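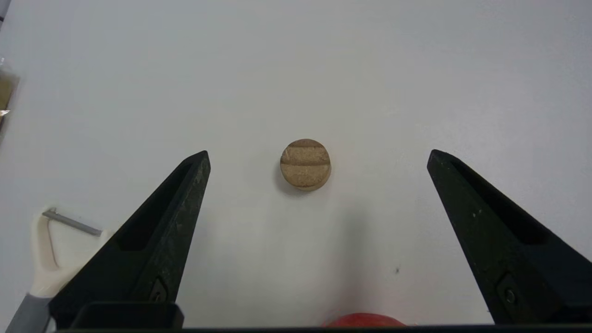
Cork-like disc with two darker grooves, on white tabletop.

MORELLI BUILDING, GROUND FLOOR AND STORE
Monthly fire and egress checklist, with inspector's comments
Period: September
Walk started 9 a.m., all areas occupied as normal

Ratings: S = satisfactory, A = action required, N/A = not applicable. Comments are entered only where the rating is A or where the previous sheet left an item open. Item numbers follow the building log and skip where an item has been retired.

SECTION 1. EXIT ROUTES

1.1 Main corridor clear to full width: S
1.2 Side corridor clear to full width: A
Flattened cartons stacked against the wall opposite the electrical closet. Remaining clear width measured 900 mm at the narrowest point. Corridor is to be kept clear for its whole width regardless of what remains passable. Cartons moved to the store during the walk. Rating stays at A until the next sheet.
1.3 Exit doors open with one motion, no key or tool: S
1.4 Rear exit door closes and latches unaided: A
Door stops short of the strike when released from the half-open position. Latches if released from fully open. Closer arm is tight; closing speed is set too low for the last part of the swing. Adjust the latch valve and retest from three positions.
1.5 Floor surface even, no loose mats or thresholds: S
Loose threshold strip noted on the August sheet has been refixed with new screws. Item closed.
1.6 Outside of rear exit clear to the public walk: A
Bulto delivery cage parked on the landing. The painted keep-clear area has worn off along the outer edge and drivers have little to go by. Repaint, and extend the hatching to the bottom of the ramp.

SECTION 2. SIGNS AND EMERGENCY LIGHTING

2.1 Exit signs lit and visible from all points on the route: S
2.2 Emergency lights, push-button test: A
Unit 5 (store, above the inner door) came on and faded before the button was released. Battery at end of life. All other units held. Replace the battery with the type shown on the unit label and write the fitting month on the case in marker.
2.3 Emergency lights, full-duration test: N/A this month
Due with the annual electrical visit. Akum to confirm the slot in writing. The test leaves the batteries flat, so it has to be booked for a day when the building can close early.
2.4 Evacuation plan posted and current: A
Plan at the front entrance still shows the old partition between the office and the workroom. The copy by the rear exit is correct. Replace the front copy with the same revision.

SECTION 3. PORTABLE EXTINGUISHERS

3.1 All units present and on their brackets: S
3.2 Gauge in the green band: S
3.3 Pin and tamper seal intact: A
Unit tagged 139 has its pin but no seal. Gauge reads normal and there is no residue at the nozzle. Treat as possibly discharged in part. Unit is to be weighed by Ekum and resealed or swapped.
3.4 Access not obstructed: S
3.5 Tags initialed for the previous month: A
Initials missing for August on both corridor units. Do not fill in back months. Leave the box blank and note the gap in the log.

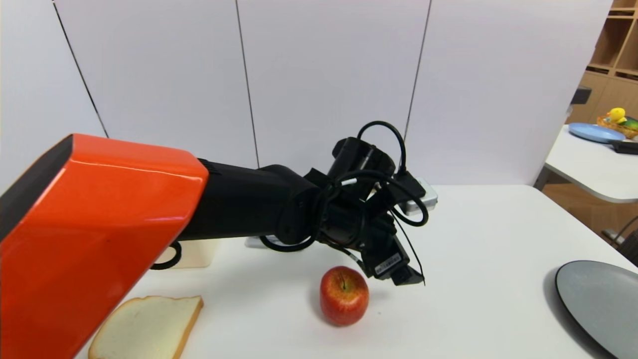

SECTION 4. ELECTRICAL, VISUAL ONLY

4.1 Panel door closed, working space in front clear: A
Step stool and a box of lamp tubes stored in the marked space inside the electrical closet. Both removed. The closet is not storage, and a label to that effect should go on the inside of the door as well as the outside.
4.2 Circuit directory legible and complete: A
Two breakers are labeled "spare" but are switched on. Akum to trace them before anyone turns them off.
4.3 Extension cords not used as permanent wiring: A
One cord in the office runs behind the filing cabinets to the copier. Cord is undamaged. Install a receptacle at the copier or move the copier to the window wall, where there is an unused one.
4.4 Cover plates fitted and unbroken: S

SECTION 5. ALARM AND DETECTION

5.1 Panel shows normal, no trouble light: S
5.2 Pull stations visible and unobstructed: S
5.3 Smoke detectors free of dust, paint and tape: A
Dust cap left on the store detector after the ceiling work. Removed on the spot. The contractor sign-off form should carry a line for caps fitted and caps removed.
5.4 Audible in all areas with doors closed: S
Tested from the panel. Restroom fan running at the time.

SECTION 6. STORE

6.1 Stacking kept below the marked height: S
6.2 Paint and solvents in the closed metal cabinet: A
One part-used can of floor sealer on the shelf beside the cabinet, lid not fully seated. Moved inside.
6.3 Oily rags in lidded bin: S
6.4 Heater guard in place: N/A, heater removed

ITEMS CARRIED FORWARD
1.2, 1.4, 1.6, 2.2, 2.4, 3.3, 3.5, 4.1, 4.2, 4.3, 5.3, 6.2

Order of work: 1.4 and 2.2 first, then 3.3. Repainting under 1.6 needs a dry day and should be done before the leaves come down. Item 4.2 waits on the Akum visit. File the signed copy in the log behind the August sheet and post the second copy inside the electrical closet door.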